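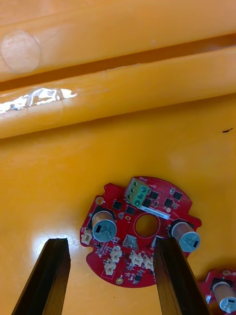

Round red board, orange moulding

11/07/2020

Damp again. Wrote up the condensation stuff in April and then lost the sheet, so starting over here and putting it all in one place.

Question is still the same: does a box with a tight lid stay drier than one with a small hole in it. Fikri says tight lid, always. I thought so too until the shed ones. Tight lid only works if the air you shut in is dry to start with, and ours never is, we close them up on the bench with the kettle going.

Set up so far:
Box A — tight lid, nothing else
Box B — tight lid, one Skuvuver sachet
Box C — hole in the bottom corner, no sachet
All on the north shelf in the shed, paper strips inside, weighed before and after on the small scales (the good ones, not the ones that drift).

Ran 231 hours. A was the worst, strip gone limp and a fog on the underside of the lid by the morning check. B fine at first, then crept up. I think the sachet fills and then just sits there giving it back when the sun gets on the roof. C went up and down with the weather but never stayed wet. Strip felt crisp both times I opened it.

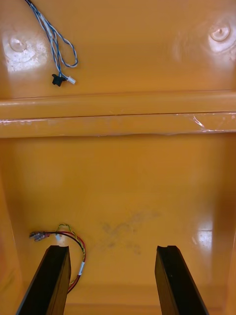
Should of put a fourth box in with hole AND sachet, but it would only be drying the whole shed. Maybe worth one go anyway.

Weights, gain in mg on the last day: A 124, B 54. C's I wrote on the back of a Zodwood delivery note and can't find it. Lower than B, am sure of that, but not putting down a number from memory. Rerun C.

Things that muddied it
- shed door left open one night, don't know which
- A had a bit of old sealant on the rim, may not of been as tight as I think
- strips cut from two diffrent pads of paper. Use the Xolalpa pad only from now on
- sachets were out of the packet a while before they went in. Dry them in the oven first next time, low, on a tray

Where the hole goes matters too I reckon. Bottom, out of the wind, mesh over it for the spiders. Top lets rain in, side depends which way you hang it.
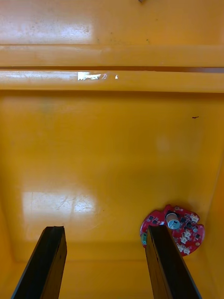
Damián Robles thinks three boxes is too few to say anything and the hole should be tried at two sizes before we drill anything for Stesham. He also wants a box kept indoors the whole time for comparison. Fair on both.

So next: two of each, new sealant on every rim, same paper, lids closed with the kettle off. Indoor box on top of the filing cabinet. Read morning and evening, write it HERE and not on delivery notes.

Fikri Rondonuwu has the mesh, ask before ordering more.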